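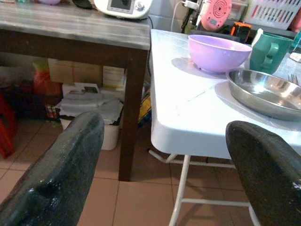 Cardiac rehab after a stent: is the full program worth it?

jrakena
I had a stent put in back in February and my cardiologist signed me up for cardiac rehab at the Lendatcombe clinic. The full program is 18 weeks, 2 sessions a week. I've done the first four weeks and I feel fine. The copays are adding up and it's a long drive each way. I already walk every day. Has anyone here stopped early and kept going by themselves? Did your doctor care?

Jarrah

meirion_w
I finished the whole thing two years ago after a bypass. I'd stay with it. The exercise is the small part for me. What helped was having someone watch my heart rhythm while I pushed a little harder than I would have at home. I was scared of getting out of breath and I didn't know how scared until I was on the treadmill with a nurse next to me.

Ask the front desk about the copays. Mine let me spread them over the year.

kjafri607
I'll disagree. I quit halfway and I'm doing well. I bought a chest strap, got my target range from the cardiologist in writing, and I ride a stationary bike in the basement five mornings a week. My last stress test was better than the one before it. Rehab is good if you have no routine. Jarrah says he walks every day, so he has one.

Xiuying F
Kamran, a bypass and a stent and whatever you had are different things, and so are the people. I work as an exercise physiologist (not at Lendatcombe). Plenty of people tell me they walk every day and then we find out it's a slow mile with stops. That is still good for you, but it may not be enough to build fitness.

Jarrah, a few questions. How fast do you walk? Are you on a beta blocker? If you are, the heart rate numbers on a watch or a gym machine won't mean what the chart on the wall says they mean. And did you have a stress test before you started?

kjafri607
Mine was a stent too, for the record. Two of them.

Xiuying F
Fair enough, I shouldn't have guessed. I still wouldn't tell a stranger to stop at week four.

kjafri607
I didn't tell him to stop. He asked if anyone had.

jrakena
Yes to the beta blocker. Stress test yes, before week one. I walk the loop by the reservoir at a decent pace but I've never timed it. Blood pressure is good. Cholesterol was 229 when they put the stent in and I'm waiting on the new number.

The thing that bugs me is that some sessions are mostly sitting through a talk on food labels. I've heard that one already.

edmund_a
The talks repeat because people join at different times. At my place you could skip the ones you'd had and just do the exercise part. Worth asking.

Also ask whether they do a home version. Ours let you come in every other week and log the rest yourself, and a nurse called to go over the log. It saved me a lot of gas. Insurance took a while to approve it, so get the paperwork in before you change anything. I didn't, and I got a bill that took months to sort out.

meirion_w
Second the home version if they have it. I'd want the monitored sessions for the first couple of months, though.

Does anyone know if the Brikum hospital still runs the maintenance class in the evenings? I went for a while after I finished and lost track of it.

edmund_a
Still going as far as I know, but it moved to the other building. Pay per visit, no monitor, staff on the floor.

jrakena
Update, 2021-10-21. Talked to the clinic. I can skip the repeat talks, and they do have a home option after week eight if the cardiologist signs off. So I'm going to stay through eight and then decide. I timed the reservoir loop too and it was slower than I thought. New cholesterol number isn't in yet.

kjafri607
Sounds reasonable. Get the target range in writing before you switch.

Xiuying F
Good plan. Tell them at the next session if the dose of the beta blocker changes. They'll need to reset your range.

Contact the moderators | Copyright Wulonau Heart Forum | Back to top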